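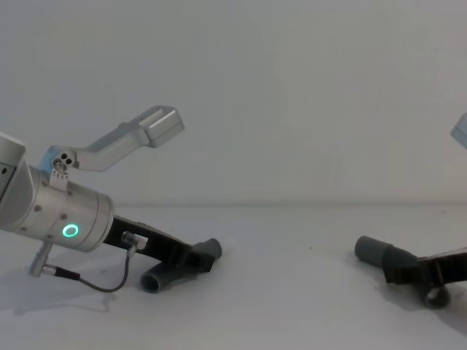 Unit 4: Bent Fittings and Dry Assembly
Course notes, Urmont Technical Program
Prepared by Yaneth Ñahui

4.1 Scope

These notes cover identification, inspection and dry assembly of short bent fittings, mainly elbows. Solvent joints and threaded joints are in Unit 5. Read Section 4.2 before the bench session and bring the worksheet with the first table filled in.

4.2 Terms

Elbow: a short fitting with a bend and two open ends.
Leg: the straight length between the bend and one open end.
End plane: the flat plane containing the rim of an open end.
Centerline: the line through the middle of the bore, including the curve.
Bend angle: the change in direction between the two leg centerlines. A fitting that turns flow through a right angle has a bend angle of 90 degrees. One that turns it through half of that has a bend angle of 45 degrees. Some suppliers state the included angle between the legs, so a part listed as 135 may be the same as a part listed as 45.
Roll: rotation of the fitting about the centerline of one leg.

Use these terms in the worksheet. "Top end" and "bottom end" are not accepted. Mark the ends A and B in pencil and keep the same letters through all measurements.

4.3 Holding and orienting an elbow

A straight tube looks the same at any roll about its own axis. An elbow does not. With leg A held along a fixed line, every change in roll moves the open end of leg B around a circle, and the rim of B faces a new direction. Two elbows can therefore have matching A ends and still fail to meet at B.

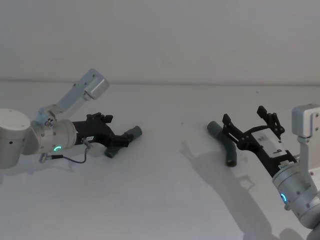
Roll has to be set before the ends are brought together. The usual order is:

1. Hold each fitting on the outside wall, clear of the rim that will be joined.
2. Bring the two end planes parallel.
3. Align the centerlines of the two legs.
4. Set the roll of the second fitting against the first.
5. Close the gap along the shared centerline.

If contact is made before step 3 is complete, the rims meet at one point and the joint cocks. Back off along the centerline and repeat from step 2. Do not lever the fitting into line against its neighbor.

Grip force should be enough to stop roll and no more. Thin walls go oval under side load, and an oval end will reject a round mate that is within tolerance. Where a fitting must be held on the bend, check roll again after closing.

4.4 Identifying loose parts

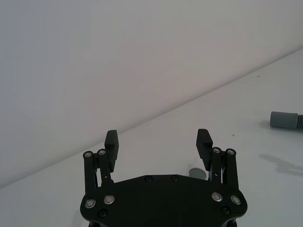 Parts are identified by at least two views before they are recorded. A single view from above gives the outline and very little about height. The small grey rounded piece on the table shows a lighter grey top surface, and with part of it hidden it could be entered as a flat disc or as a cylinder. Enter such a part as "round, height not determined" until a side view or a height measurement is available. Then measure across the top in two directions at right angles and record both values.

Color is a weak identifier. The Claver and Eklund fittings issued for this unit are sorted by measured bore and bend angle only.

4.5 Assignment

Draw a run with two elbows joined by a straight length of 300 mm, with leg B of the second elbow rolled 90 degrees from leg A of the first. Give one plan view and one side view. State the bend angle convention used. Sheets go in the Hatbridge tray by 28th February. Corrected sheets come back in March with the Unit 5 reading.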